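Jillidach Regional Travel Guide: Toltcombe and the Upper Valley
Reviewed April 6, 2018

The Toltcombe volume is the latest addition to the Jillidach series of regional guides, issued in print and as a companion application for phones. It covers the town of Toltcombe, the villages of the upper valley and the lakeside district as far as Drundico. Our reviewing desk used both versions over a stay of eight nights, traveling by local bus and on foot, and compared the directions, prices and opening hours with what was found on the spot.

The printed guide is well made. The binding lies flat when opened, the paper takes pencil notes without smudging, and the fold-out map at the back survived repeated use in wind. Type size is adequate for reading on a moving bus, although the walking directions are set in a lighter face that is difficult to read indoors in the evening.

Coverage of Toltcombe itself is the strongest part of the book. The old quarter is divided into two walks, each of which can be completed in a morning, and the turnings are described by street name as well as by landmark. The account of the market hall is thorough and includes the rules on which stalls accept cards. The chapter on churches is longer than most visitors will require, but it has been carefully researched and is easily skipped.

The section on places to stay is less even. Guesthouses in the center are described in useful detail, with notes on stairs, street noise and breakfast hours. Apartments, which now make up a large share of the rooms available to visitors, receive a single page. Travelers who plan to cook for themselves will find little to help them choose between one address and another.

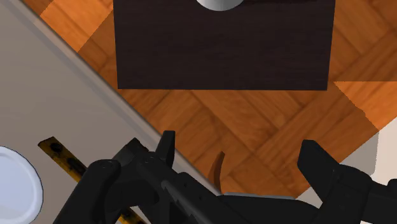

Dark tabletop and patterned parquet floor.

Restaurant listings are arranged by neighborhood and price. Five of the entries we checked had changed their closing day, and one had moved across the river to the Mutiso district. Errors of this kind are to be expected in any printed guide, and the application had corrected all but one of them. The descriptions of the food are sober and reliable -- the valley's barley soups and smoked trout are presented without exaggeration.

The upper valley chapter would benefit from revision. Bus times are given for the summer season only, with no indication that service is reduced before the end of May. Visitors who follow the printed schedule in spring may face a long wait at the Drundico junction, where there is no shelter. The application does carry the spring schedule, but it is found under "Notices" and does not appear beside the routes to which it applies.

In other respects the application is a sound companion to the book. Maps can be stored in advance and remained usable in the upper villages, where we had no signal. Searching by name is quick. Searching by type of activity is slower and returns places well outside the area selected. Battery use was moderate, and a full day of walking with the map open did not exhaust a standard phone.

Purchase of the printed guide includes a code for the application, valid for two years. The application may also be bought separately, but the walking routes are shortened in that edition, and we do not recommend it as a substitute for the book.

Rating by section, out of five:
Town walks: 5
Food and drink: 4
Places to stay: 2
Upper valley and transport: 2
Application: 4

Overall rating: 4. Recommended for visitors based in Toltcombe. Those traveling mainly in the upper valley should obtain current schedules from the bus station before departure.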